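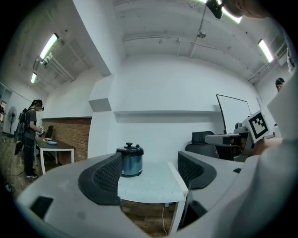 Speaker notes – Looking after a two-gripper hand-held cell
Pristedau workshop day, May 5, 2026

Slide 1. Scope
Start with what the talk covers: setup, daily checks and repair of one cell, the Griris pair at the Mosquera room. The cell is two hand-held grippers, a head camera, a recording pack and a table with one task object. Arm-mounted grippers are in the afternoon session. Say this early or it will come up in questions.

Slide 2. Room and table
The overhead lights stay on for the whole session. Tube light is fine for the markers as long as exposure is locked. Do not let the cameras pick their own exposure. The long ceiling tubes pull it down and the marker borders go gray.
Table goes against a wall or clear on all sides, never halfway. Cables run on the floor behind the operator – walk the route once before anyone puts on a pack.
A mat is allowed. A shiny table top is not.

Slide 3. Marker mounts
Each gripper carries its marker on a rigid mount. Most of our lost sessions in November came from mounts, and the cameras were blamed first. Two screws per mount, both with thread lock. If one is loose, take out both and start again. Do not tighten one against the other.
Printed faces are replaced when a corner lifts. Do not glue a corner back down. Glue leaves a ridge under the border and the pose estimate jumps by a few millimeters when that face is the only one in view.
Pause. Ask who has seen the jump in their own logs.

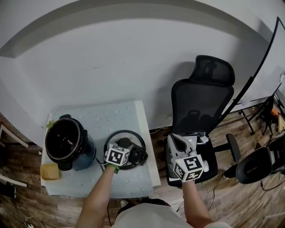
How often does a marker mount need a new calibration?
After any screw is touched, after any drop, and otherwise every 16 sessions.

Slide 4. Calibration steps
Power on, wait for the status light to hold steady. Park both grippers in the rest. Run the Javonow static check first and the moving check second. The static check alone will pass a bent mount.
For the moving check, open and close the jaws slowly through full travel, then turn the wrist through as much range as the operator can manage. Keep the marker in view of the head camera. If the log shows gaps, repeat at half speed.
Save the result under the gripper's serial number. Do not save it under left or right – people swap hands.

Slide 5. Finger pads
The pads are the wear part. Pad set on gripper two was changed at 636 cycles on the test rig, well before the mesh had worn through, on account of slip on smooth lids. Wipe with a damp cloth, no solvent. Let them air dry with the jaws open.
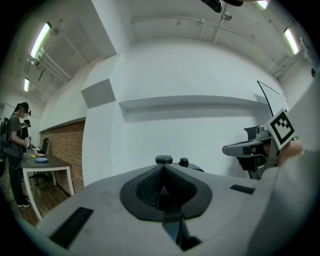 Dust collects in the bottom of the channel and packs down hard. A soft brush gets it out. Compressed air pushes it into the slot, and then the housing has to come apart. Opening the housing takes a good half hour and means a new calibration afterward, so brush daily.
When fitting a new pad, seat the far edge first, then press toward the operator side. Check that it lies flat with the jaws closed before recording anything.

Slide 6. Lens and cables
The lens on the gripper body sits close to the work and picks up fingerprints. Clean it at every battery change. A smear looks like soft focus, and a few people have sent units back for it.
Strain relief: leave one hand's width of slack at the wrist. Replace any cable that drops out when flexed. No tape repairs.
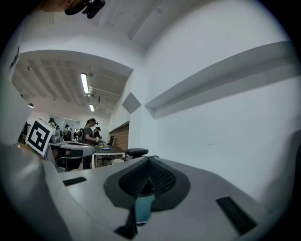 Gripper pad and side marker, wide view toward the far end of the room.

Slide 7. Fault table (leave on screen during questions)
Pose jumps, single face in view: check printed face for lifted corner.
Pose drifts slowly: check mount screws, then recalibrate.
Jaw stops short of closed: brush channel, check pad seating.
Video soft on one side only: clean lens.
Recording stops on wrist turn: replace cable.

If time is short, skip slide 6 and go straight to the table. The spare parts list is on the handout, last page.

Related items
Griris pad replacement, bench notes
Javonow moving check: reading the log
Mosquera room layout and cable plan
Pristedau workshop day: afternoon session, arm-mounted grippers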